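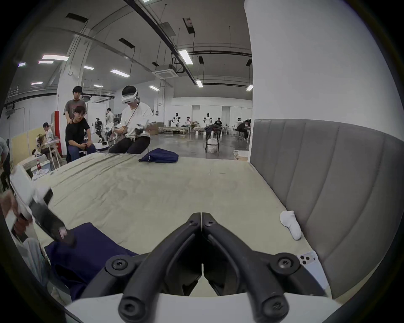 Staging local history: a report on the making of Stirkilura
Performing Arts, second-year group project
Submitted Mar 7, 2020

1. What the project was

Our group was asked to make a short piece of theatre from local material and perform it to a paying audience. We chose the closing of the ferry at Gistolham, which ran across the river to Hikden until the bridge was built. The piece is called Stirkilura, after the last boat on the crossing. It has songs, spoken scenes and one long section where the cast read from letters.

There were eight of us in the group. Holger Lie directed and wrote most of the linking text. Bautista Painemal looked after the music. I was stage manager and also played the ferryman's sister, which in practice meant I was on stage for the first half and at the prompt desk for the second.

2. Research

We started in the library at Hikden, where there is a box of papers to do with the crossing: fare lists, complaints about late sailings, and a set of letters between the ferryman and his brother. The letters are short and mostly about money and the weather. We had hoped for more drama. In the end we used them almost word for word, and the parts where little happens were the parts people remembered.

We also recorded talks with people who had used the ferry as children. Some of what they told us did not agree with the papers. One woman was certain that the boat had been painted green, while a bill in the box is for white paint. We put both versions into the script and let two characters argue over it. 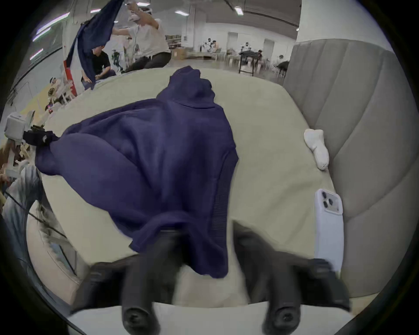
Bautista thought the argument about the paint went on too long and said the audience would want to be back on the river by then. We cut it by half after the first read-through, and it was better for it. I would have cut it further, but Holger wanted to keep the line about the brushes.

3. The songs

There are no songs written about the ferry that we could find, so we took tunes that would have been known in the area and set new words to them. Bautista taught them to the cast by ear. This was slow at the start, as only two of us read music anyway and the rest needed to hear each part over and over. By the third week it was quicker than handing out sheets would have been.

The hardest number was the crossing song, which is sung in two parts while the cast move benches to form the shape of the boat. If the benches were late, the singers had to repeat the last verse. We agreed a signal for this -- a knock on the side of the bench -- and it was needed at most rehearsals.

4. Rehearsals and space

We rehearsed in the drama studio when it was free and in the upstairs room at Ho when it was not. Ho is a café with a small stage and a piano that is a little flat. The room is much narrower than the studio, so every time we moved between the two we had to work out the boat again. Next time I would mark the smaller floor plan in tape and use it in both places from the first week.

The main problems in rehearsal were these:

Late changes to the script. New pages arrived up to the day before the dress rehearsal, and not everyone had the same version.

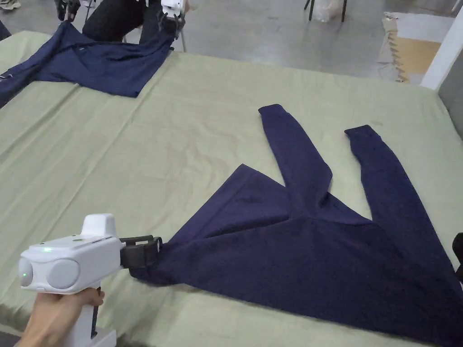 Sound from below. At Ho the coffee machine could be heard during the letters. We moved that section to later in the evening, when the counter was closed.

Absence. Two cast members had exams in the same week, and I read in for both of them.

5. Performances and response

We gave two performances, one in the studio and one at Ho. The studio night had lights and a proper blackout. The night at Ho had neither, and the cast came on through the audience. I expected the first to go better, but the second was livelier and the songs carried well in the low room -- people joined in with the crossing song without being asked.
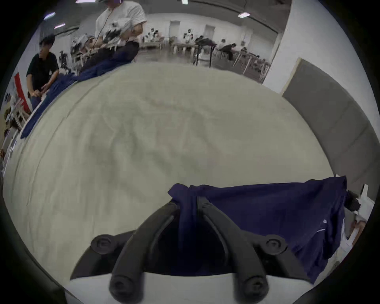 Stirkilura, second-year group project. Directed by Holger Lie, music by Bautista Painemal.

We handed out cards for comments and got 18 back. Most mentioned the letters. Several people said they could not tell which characters were real and which were made up. All the named characters were real apart from the schoolteacher, and we should have said so in the programme.

6. What I would change

I would fix the script a full week before the dress rehearsal. I would also give the stage manager a smaller part, or none, as I missed a lighting cue while changing my shoes.

The library at Hikden has asked for a copy of the recordings, and the group hopes to perform the piece again in June, with the schoolteacher taken out.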